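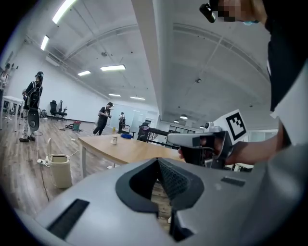

WANTED: Artists and listeners for Clirnby Sessions, streaming trial

Ok so quick one as we open this on Saturday and the page was meant to be up ages ago.

Clirnby is a small music streaming and social site run out of Hobart. Right now we have 2,034 listeners signed up and 218 artists with at least one track on their page. Good numbers for us. Not enough for what we want to try next, so this is a call for two groups — musicians who'll put up new work, and listeners who'll follow them and talk back.

What the trial is

Sessions is a new bit of the site. An artist posts a track, the track plays inside the post, and anyone following can leave a comment pinned to a spot in the song. Like the bass coming in at 1:40? Stick a comment on it. The artist sees it and can answer. You can repost a track to your own followers and it plays there too, no clicking off to some other site and losing your place.

Trial goes eight weeks and finishes in August. After that we decide what stays.

Who we want: artists

Solo acts, bands, producers, choirs, whoever. You need to:

Be living in Australia, 16 or over (under 18s need a parent or guardian to sign the form)
Own the recording and the song, or have it in writing from whoever does
Have at least four tracks not yet released anywhere. Demos fine. Phone recordings fine if we can hear the words
Post one track a fortnight and reply to comments at least twice a week

No covers this round, sorry. The licensing is a headache and we haven't sorted it. Remixes only of your own stuff.

All genres. We are heavy on folk and bedroom pop at the moment so if you do metal, hip hop, country, brass band, please please apply.

Who we want: listeners

175 places. You don't need to know anything about music. You do need to:

Be 16 or over
Have a phone or laptop less than six or so years old
Listen for a couple of hours a week and leave comments, proper ones, more than a fire emoji
Fill in a short survey at week two, week five and the end

Handy but not needed: you already use social media to find new music, or you gave up on doing it that way and can tell us why.

What you get

Artists get a flat $300 for the eight weeks, paid in two halfs, plus whatever listeners tip. We take nothing from tips during the trial. You keep all rights to your music. You can pull a track any time, gone from the site within a day, although if you pull all of them we'd have to stop the second payment.

Listeners get a $60 voucher at the end if all three surveys are in, and a free year of the paid account. Two surveys out of three gets you the free year only.

Travel isn't covered, there's none to do. It's all online except the launch night, and coming to that is up to you.

One paid job as well

Community moderator, casual, 12 hours a week for the length of the trial. $34 an hour plus super. Evenings mostly, 5pm to 9pm, and one weekend shift. You'd be reading comments, sorting reports, helping artists who can't get a file to upload, and writing us a short note each week on what people are cranky about.

Looking for someone who's done forum or page moderation before, can write a polite no, and won't get drawn into a blue at 8.45 on a weeknight. Work from home anywhere in Australia, own computer needed. Uploads and playback run through Arkima, reports come in through Vrettos. Don't worry if you've never seen either, we'll show you, takes an arvo.

Privacy bits

We log what you play, skip and repost on Sessions during the trial. Survey answers are kept apart from your account name. We don't sell any of it. Artists see play counts and comments but not who skipped. If you drop out you can ask us to delete the lot.

How to apply

Artists: form on the Sessions page, with links to two tracks (private links ok) and three or four lines about what you do. No bios written by your label thanks.

Listeners: same page, shorter form. Tell us the last song you sent to a friend.

Moderator: send a CV, one page, and a few lines on a comment thread you've had to deal with. Use the jobs form and choose "moderator" from the drop down, otherwise it goes to the general inbox and sits their.

Applications open 10am Saturday and stay open two weeks. Listener places go in order so get in early. Artists get picked by the four of us listening to everything, might take a bit. Everyone hears back either way.

Already on Clirnby? You still have to apply, your account won't be moved over automaticly. Questions through the contact page — put SESSIONS in the subject line.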